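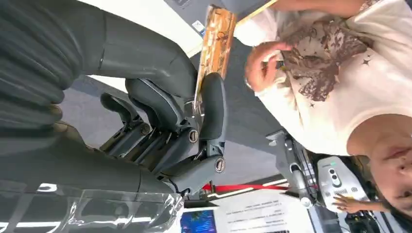 Letting go at the right moment

Interview with Nazmiye Soylu, handover group, Juneck

When Nazmiye Soylu began to work on handovers, she thought the grasp would be the difficult part. A book is thin, it bends, and the cover can slide between the fingers. "We planned most of the first year for the grasp," she says. "It took us until January. The letting go took the rest of the year, and we are still not finished with it."

Her question is easy to say in one sentence: when a person reaches for an object in a robot's hand, when should the hand open? If it opens too early, the object falls. If it opens too late, the person must pull, and people do not like to pull against a machine. "They become polite," she says. "They take the hand back and wait. Then the robot also waits, and you have two very patient parties and one book."

The older method in her group used only force. The hand opened when it felt a pull above a fixed limit. Soylu and her colleague Dexter Montoya kept this rule, but they added a second signal from a small camera at the wrist, which follows the hand of the person as it comes nearer. The closer it comes, the lower the limit becomes. At the last moment a very light pull is enough.

They tested the two methods with visitors at the Dindby open days, and not with students from the corridor. I asked why. "Students from our corridor already know where to put the fingers," she says. "A visitor comes from the side, or talks with a friend and looks away. This we cannot make up in the laboratory."

In total they recorded 900 handovers. In 845 of them the book went to the person without a drop and without a second attempt. The failures interest her more. In 17 cases the book fell, and most of these were with people who touched the cover first and closed their fingers later. "For the camera, the hand has arrived. For the person, it has not. I did not think about this difference before."

Does she believe the result will hold for other objects? She is careful here. Cups and tools were tried only a little, by Keisha Yazzie - up to 5 trials for each one - and Soylu does not want to give a number for them. "A book has two sides, and you can share it. With a cup there is maybe one good place to hold, and the robot is already there."

The next version will look at the fingers of the person and not only at the position of the hand. Montoya is writing this part now.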